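Workshop notebook, bin picking cell
July, morning and afternoon sessions
Entered by: G. Masanja
Present: G. Masanja, T. Masanja (from 10:30)

Purpose of the session

To compare the Drander two-finger gripper with the Rulel compliant gripper on the mixed-part bin task, using the same arm, the same controller settings and the same parts. The comparison was requested at the last equipment review. The suction tool is excluded from this entry and will be reported separately by Tumaini.

Carried over from the previous entry

The wrist camera bracket has been re-tightened. The loose screw noted last time was the lower left one. Thread-locking compound has now been applied to both lower screws and should be applied to the upper pair at the next tool change.

The controller was running the older motion file at start-up. This was corrected before any picks were logged. Anyone reading the log folder should disregard the entries marked "warm".

Setup

The bin is the gray metal one, clamped at the rim. Clamping is required for this comparison. During the trial picks in June the bin shifted whenever a finger touched a side wall, and the recorded positions could not be trusted afterward.

Parts are the usual mixed set from the Revness box: blocks, wheels and the irregular plastic shapes. Parts were returned to the bin by hand between rounds and stirred. No part was placed deliberately, with the exception of the corner test described further on.

Approach speed was limited to 70 mm per second inside the bin. Travel height above the rim was left at 275 mm for both grippers. The Rulel unit is the longer of the two, and the tool center point was measured again after the change. The value stored in the controller from the spring was wrong and has been overwritten.

Target for the session was 400 attempts, divided evenly between the two grippers. An attempt is counted when the arm crosses the rim on the way down, whether or not contact is made. A success is counted when the part is released over the drop tray. Parts dropped on the way out are failures, including those that fall back into the bin.

Morning session – Drander gripper

The first rounds were uneventful. The gripper closes quickly and the closing force is repeatable. Blocks lying flat in the open were picked without difficulty. Blocks standing on a narrow face were often tipped over by the first finger to arrive, and the second attempt then succeeded in most cases. This costs time and will appear in the log as a failure followed by a success on the same part.

Wheels were less satisfactory. When a wheel lies flat the fingers must straddle it close to the floor of the bin, and the fingertips are too thick to get beneath the rim. Tumaini suggested grinding a chamfer on the spare set. I have no objection, provided the originals are kept unmodified until the comparison is closed.

Reflections from the bin floor again affected the depth readings. The worn metal gives patches where no depth is returned, and near the rear wall the planner twice proposed a grasp on a reflection. Both proposals were rejected by the height check. The check should remain enabled in all further tests.

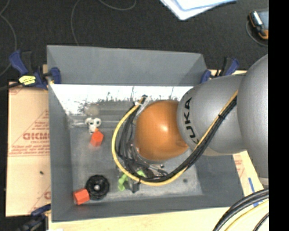

The cable dressing needs attention before the next long run. With the wrist rotated toward its limit, the loop at the joint comes lower than I would like, and the planner has no knowledge of it. I have added a temporary keep-out margin at the left wall. Tumaini is of the view that the loop should be shortened instead. We agreed to leave it as it is for the present comparison, so that both grippers are run under the same conditions, and to shorten it afterward.

The session was stopped at 12:15 for the tool change.

Afternoon session – Rulel gripper

The change took longer than planned. The adapter plate for the Rulel unit uses a different bolt pattern, and one of the dowel pins was missing from its bag. A replacement was taken from the stock drawer. Please order more; there are two left in that size.

The compliant fingers behaved very differently. They deform on contact and tend to wrap around a part, so accuracy in the approach matters less. The irregular shapes, which the Drander gripper held on a single edge and sometimes dropped, were carried securely. Wheels were also better, although the release was slow. On several occasions a wheel stayed attached to one finger after opening and came away only when the wrist moved.

The weakness of the Rulel unit is in the corners. The open fingers are wide, and the planner refused many grasps that the narrower gripper had completed. To check this, we placed one block in each corner in turn and ran the same sequence with both tools, changing back at the end of the day for the purpose. The corner test is logged under its own heading and is not included in the totals.

One protective stop occurred at 3:40 in the afternoon. The outer finger pressed against the side wall during the approach and the force limit was reached. The arm was backed out in manual mode. No damage was found on the finger or on the wall. The limit was not changed.

Totals

Planned attempts: 400
Valid attempts: 391

The nine excluded attempts consist of the two rejected reflection grasps, the attempt that ended in the protective stop, and six in which the camera image arrived late and the arm crossed the rim on old data. The late images all fell within one short period and stopped after the vision process was restarted. Cause not established. Tumaini will look at the network log.

Success rates per part type are not entered here. The labels for the irregular shapes have to be checked by hand against the recordings first, and I prefer not to write down figures that will have to be corrected. They will be added to the shared sheet when the check is complete.

Preliminary assessment

For blocks, the Drander gripper is preferred. It is faster, and it reaches the corners. For the irregular shapes, the Rulel gripper is clearly the stronger of the two. For wheels the matter is open: the chamfered fingertips may change the result, and the slow release of the compliant fingers may be improved by opening them wider over the tray.

Tumaini disagrees in part. His position is that the comparison favors the Drander unit, as the planner was tuned on a parallel gripper and still treats the compliant fingers as rigid. This is a fair point. The collision model for the Rulel fingers is a plain box at the fully open width, and a closer model would probably allow some of the refused corner grasps. I have asked him to prepare one, and the corner test will be repeated with it.

Neither gripper should be recommended to the review on the basis of this session alone.

Actions

T.M. – chamfer the spare Drander fingertips; keep the original set in its box.
T.M. – new collision model for the Rulel fingers.
T.M. – network log, late images.
G.M. – label check against recordings, then success rates to the shared sheet.
G.M. – dowel pins, order.
Both – shorten the cable loop once the comparison is closed, then remove the keep-out margin at the left wall.

Note on matte lining for the bin

A matte lining for the floor was discussed again. It would remove most of the depth gaps, but the bins at the receiving site are bare metal and a lined bin would no longer represent them. A short run with a lining could still be useful for separating vision failures from gripper failures. If this is done, the runs must be filed in a separate folder and marked as lined.

Shutdown

Arm parked in the home position, air supply closed, controller left on for the overnight backup. The Drander gripper remains mounted following the corner test. Rulel unit returned to its case with the adapter plate attached and all bolts accounted for.

Addition, next morning: backup completed. The Rulel tool center point value was saved under the wrong tool number and has been moved to tool 4. The afternoon data are not affected, as the value was active in memory throughout the session.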